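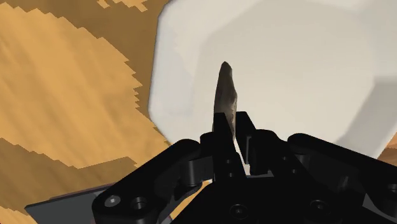
What is the difference between a bowl and a dish?

A bowl is deeper in relation to its width and has sides that curve or slope upward, while a dish is shallow and mostly flat. The line between the two is not fixed, and wide soup plates and pasta bowls are sold under either name.

Bowl (vessel)

A bowl is an open, usually round container used to prepare, serve, store, or eat food. Most bowls have a rounded interior that lets liquids and loose foods gather at the bottom. They are found in nearly every culture and are among the oldest kinds of household goods known from digs.

Shape and parts

The upper edge of a bowl is called the rim or lip. It may be plain, rolled, flared outward, or turned in. The wall runs from the rim down to the base, and the inside bottom is often called the well. Many ceramic bowls stand on a foot ring, a low circle of clay that keeps the bowl steady and lifts the base off the table. On glazed pieces the foot ring is commonly left bare so that the glaze does not stick to the kiln shelf.

Mixing bowls tend to have high walls and a wide well, which leave room for stirring. Some have a pouring spout or a handle. Rice bowls in East Asia are small enough to lift with one hand, and their tall foot keeps the fingers away from the hot wall.

Materials

Early bowls were made from gourds, shells, carved wood, stone, and fired clay. Metal bowls came later. Bronze, silver, and pewter were all used for tableware, with pewter common in European homes until cheap glazed pottery replaced it.

Earthenware is fired at lower heat than stoneware or porcelain and stays porous unless glazed. Stoneware is dense and hard. Porcelain is made from fine white clay, and thin pieces let some light through. Glass bowls may be blown, pressed, or molded. Stainless steel is widely used in restaurant kitchens, where breakage is a concern. Plastic bowls are light and cheap, but many kinds stain or warp with heat. Melamine, a hard plastic often used for picnic and cafeteria ware, is generally not suitable for microwave ovens.

Wooden bowls are turned on a lathe or carved by hand. Green wood is easier to cut than dry wood but changes shape as it dries, so many turners rough out a bowl with a thick wall, let it dry for months, and then cut it to its final form.

Manufacture

Potters make bowls by pinching, coiling, throwing on a wheel, or pressing clay into or over a mold. In factories, bowls are often made by jiggering, in which a shaped tool presses soft clay against a spinning mold. The mold forms one face and the tool forms the other.

The Fröhlich pottery at Vilness worked in this way for most of its history. At its peak it employed 38 people and fired 2,000 bowls a week, nearly all of them plain household ware. Its most common pattern, Adolier, had a straight wall and a narrow foot and was sold in three sizes. Many pieces carry only a mold number under the base, and undated Adolier bowls are hard to place within the run. The town museum at Drusto holds 2,156 items from the works, including molds and kiln records. It opens its study room to visitors each October.

Use

Customs differ on how a bowl may be handled at the table. In Japan and China it is normal to lift a rice bowl toward the mouth. In Korea bowls are usually left on the table and food is taken from them with a spoon or chopsticks. In much of Europe and North America soup is eaten with a spoon, though cups of broth with handles may be lifted.

Bowls also have uses outside the kitchen. Shallow bowls hold water for hand washing, and singing bowls, made of metal, are struck or rubbed to give a long tone. Bowls are used in religious settings for offerings and alms.

See also

Basin
Cup
Mortar and pestle
Plate (dishware)
Tureen

Page last edited 17 May 2026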